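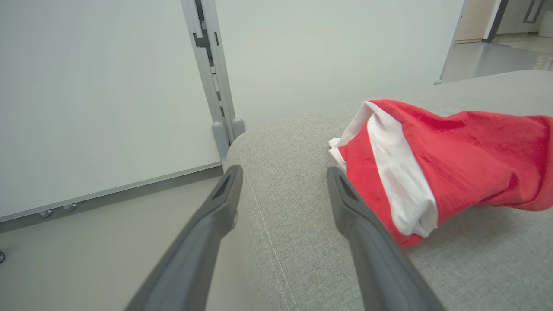
Getting Christmas off the sofa

February 2021

The tree went in January. The cards went soon after, apart from the one with the nice robin. And yet something red and plush will still be lying about the living room, usually on the sofa, where it has been moved from one end to the other every evening by somebody wanting to sit down. Moving a thing along the sofa is not the same as putting it away, though it feels very like it at ten o'clock at night.

These are my notes on dealing with the stragglers, and with the sofa underneath them.

Santa hats and stockings

Look at the label first, if there is one. Plenty of these things are made to be worn once by an uncle and have no washing instructions at all. If yours is silent on the matter, assume the red will run. Dab a hidden bit of the inside with a damp white cloth and press for a moment. Pink cloth, no washing machine.

For hand washing, use cool water and a small squirt of washing-up liquid. Keep the white cuff out of the bowl as long as you can and do it last, in fresh water. Twenty minutes' soaking is plenty for the red part of a colourfast one. Don't wring it. Roll it in an old towel, kneel on the towel, and dry it flat with the cuff pulled well clear of the rest. Hung up by the tip, a damp hat will send whatever dye it has left straight down into the white.

Never iron plush. It goes shiny and stays shiny. Steam from the kettle, at a respectful distance, will lift most creases, and a soft clothes brush does the rest.

Check inside stockings before they go anywhere near water. I have washed a satsuma.

The sofa

Pale grey woven upholstery is sold as practical, by people who have presumably met it only in shops. It shows red fluff beautifully. A rubber glove, slightly damp, stroked in one direction only, gets more off than the sticky roller does, and you can rinse it and carry on. Go along the seams with a dry toothbrush, particularly where there is pale stitching, as fluff packs in beside the thread. Then vacuum with the small brush head.

Glitter is a separate problem. Vacuum before you do anything wet, or you will simply be moving it deeper. Press masking tape on and peel it off; don't rub. Accept that you will be finding it at Easter.

If some dye has come off on the fabric, blot with cold water and a white cloth, working from the outside of the mark inwards. Stop when the cloth stops picking up colour. Anything stronger gets tried on the back of the sofa first.

Putting it all away

Reet Sepp, who wrote in last month, keeps her soft Christmas things in an old pillowcase at the bottom of the decorations box, where they stop the baubles rattling. I have copied this and it works well. Everything must be bone dry. Stuff the hat with tissue paper so the cuff keeps its shape, and put it in last, on top, unless you enjoy unpacking the whole box on the first of December.

Jailson Macedo prefers to store his in the spare room cushion covers, one item to a cover, and says he forgets which three every year. Write it down.

Label the box on the end as well as the lid. Lids get swapped, and the end is the only part you'll see once it's under the stairs behind the hoover.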